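What's Moving Into the Old Whitlock Pharmacy?
Project report, Local Business and Real Estate

I picked the empty pharmacy at Whitlock and Stevell because I walk past it every day and wanted to know what was going on in there! The paper went up on the windows in February, and my roommate swore it was going to be a gym.

First stop was the county permit site (slow, but free). There were five filings for the address, and the biggest one was an interior build-out with a grease trap and a hood vent. Gyms don't need a hood vent. The applicant was Arusum, and their website lists a bakery cafe over in Likton.

Next I looked at the leasing flyer. It splits the building in two, with 885 square feet on the corner side and the rest still marked available. That's small for a cafe with seating, so my guess is mostly takeout — maybe a few stools along the window.

I also did a foot traffic count from the bus bench, 7 to 9 in the morning, and got 353 people. More than half were headed toward the Stevell campus gate, and the only coffee on that side is a vending machine.

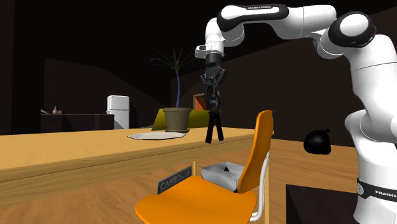

Parking is the part I'm least sure about. The lot behind the building has five spaces and the dry cleaner uses most of them, so I'd like to go back and check it at lunchtime before I put a number on it.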